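La vaisselle de Burstead

J'ai appris à un robot à ranger des assiettes. Enfin, j'ai essayé, et comme on me payait à la démonstration et pas au résultat, je n'ai jamais vraiment su où finissait l'un et où commençait l'autre.

La boîte s'appelait Tridura. Elle occupait l'étage d'un ancien magasin de tapis à Burstead, avec une moquette tellement épaisse qu'on perdait ses vis dedans (et parfois ses boucles d'oreilles, j'en sais quelque chose). L'annonce demandait des « mains patientes ». Je sortais de onze ans de pressing à Ukley, j'avais repassé des milliers de cols, je me suis dit que mes mains feraient l'affaire. À l'entretien on m'a fait enfiler une aiguille, puis on m'a donné un badge et un placard.

Le principe était simple à raconter et pénible à faire. Je m'asseyais devant une table, je prenais deux poignées, et le bras d'en face faisait ce que je faisais. Si j'ouvrais les doigts, il ouvrait les siens. Si je tremblais, il tremblait. Quand j'éternuais, je préfère ne pas en parler, mais la première assiette de ma carrière a fini sous le radiateur.

Le bras, lui, on l'avait baptisé Seyoum. Je n'ai jamais demandé pourquoi, c'était écrit au marqueur sur son socle quand je suis arrivée, et au bout d'une semaine je lui disais bonjour comme à tout le monde. Bonjour Seyoum, pousse-toi un peu, non, l'autre côté.

Mon quota, c'était 329 démonstrations pour la tâche « égouttoir ». Une démonstration, ça voulait dire : approcher, ouvrir, pincer l'assiette par le bord, la soulever bien droit entre les tiges, la poser sur la table, revenir. Puis tout recommencer dans l'autre sens, parce que ranger et sortir comptaient pour deux tâches différentes sur la feuille de paie. J'adorais sortir. Ranger me rendait folle !

Il faut dire que chez moi je ne range pas. Chez moi l'assiette sèche où elle peut, contre la bouilloire, sur un torchon, en équilibre sur la casserole. Ma mère appelait ça de l'architecture. Et voilà que je passais mes journées à viser un intervalle entre deux bouts de bois, avec un écran à ma gauche qui me montrait ce que voyait le poignet du robot. Au début cet écran me donnait le mal de mer. Ensuite je n'ai plus regardé que lui. 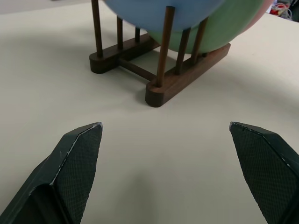 On prend vite des manies, à travailler par les doigts d'un autre. Je me suis mise à approcher toutes les tasses par le côté, à la maison, en ouvrant la main beaucoup trop grand. Au supermarché, je m'arrêtais au-dessus des citrons, une seconde, pour être sûre d'être bien alignée. La caissière me demandait si ça allait. Ça allait très bien, j'attendais juste que le voyant passe au vert.

Et puis il y avait la consigne du milieu d'après-midi, affichée au-dessus de l'évier : « Variez vos gestes. » Les ingénieurs voulaient que je fasse un peu moins bien. Une approche plus haute, une hésitation, une reprise quand l'assiette glissait. Après des années à faire le même pli à la même chemise, on me demandait de rater joliment, et j'en étais incapable. Toutes mes assiettes partaient pareil. On m'a montré mes courbes, empilées les unes sur les autres : un seul trait, bien gras.

Alors j'ai triché. J'ai fait semblant d'être d'autres gens. Le matin j'étais ma mère, qui attrapait la vaisselle comme si elle allait la gronder. Avant midi j'étais ma sœur, très vite, sans regarder, le coude en l'air. L'après-midi je faisais mon ancien patron du pressing, qui ne touchait jamais une chose du premier coup — il tournait autour, il soufflait, il reculait, il y revenait. Les ingénieurs étaient ravis. Ils m'ont dit que mes données avaient « du relief ».

J'ai fini mon quota en avril, vers six heures du soir. Il restait du thé froid dans mon gobelet et quelqu'un passait l'aspirateur à l'étage du dessous. On a lancé l'entraînement dans la nuit, ça a duré longtemps, 2 219 je ne sais quoi, des pas ou des époques, j'ai retenu le chiffre parce qu'il clignotait et pas du tout ce qu'il comptait.

Le lendemain, on m'a laissée m'asseoir à ma place habituelle, mais les mains sur les genoux. C'est drôlement difficile, les mains sur les genoux. Seyoum est parti tout seul. Il a avancé, il a ouvert les doigts, il s'est arrêté au-dessus de l'égouttoir.

Il a tourné autour. Il a reculé. Je vous jure qu'il ne manquait que le soupir.

« C'est bizarre, cette boucle, a dit un des ingénieurs. Ça vient d'où ? »

J'ai regardé mes chaussures. Le bras est revenu, il a pris l'assiette un peu brusquement, comme pour la gronder, et il l'a levée d'un coup, le coude en l'air. Ma mère, ma sœur, monsieur le patron, tout le monde à table en même temps. Je cherchais où j'étais, moi, là-dedans, et je n'arrivais pas à me trouver.

Il a descendu l'assiette vers la table. Et là, à deux doigts du plateau, il a fait un tout petit mouvement de côté, de rien du tout, un glissement vers la gauche, puis il l'a lâchée.

Je le connais, ce mouvement. C'est celui qu'on fait pour lisser un col avant de poser le fer.

« Et ça ? » a demandé l'ingénieur.

J'ai dit que je ne voyais pas. Il a noté quelque chose, il a remis l'assiette dans l'égouttoir et il a relancé. J'ai gardé les mains sur les genoux presque jusqu'à la pause. Ensuite on m'a donné la fiche de la tâche suivante, et c'étaient des torchons à plier.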